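Why Do We Yawn?

Hi, I'm Adesuwa Omoregie, and I yawned twice while typing that title. You might be yawning already too!

A yawn is a big, slow breath with your mouth stretched wide. Your jaw drops, your eyes squeeze shut and your ears sometimes pop. Babies yawn before they are even born, and dogs, cats, fish and birds open wide as well.

For a long time people thought yawning gave us extra oxygen. Then scientists tested it by having people breathe air with more oxygen in it, even 100 percent oxygen, and they yawned just as much. So that idea went in the trash.

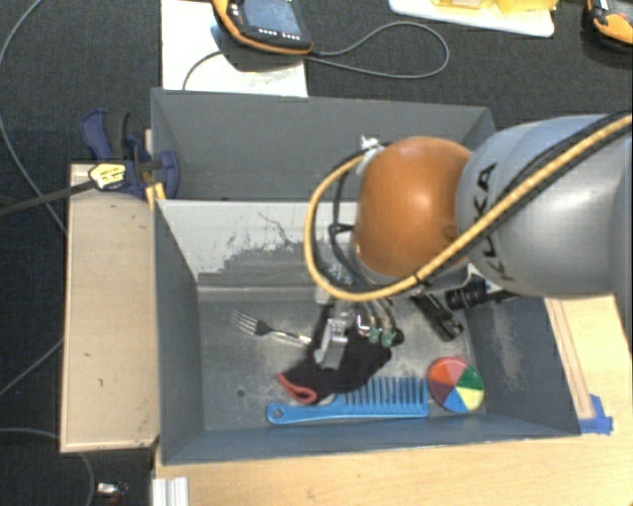
Is yawning really catching?

For lots of people it is, and seeing, hearing or even reading about a yawn can set one off. Very little kids don't catch them much — that usually starts when they're four or five.

One newer idea is that a yawn helps cool your brain, a bit like opening a window in a stuffy room. Scientists are still arguing about it. My friend Chiamaka and I tried yawning at her grandpa over dinner in October, and he caught it before the soup was gone. Try it on someone at your house tonight!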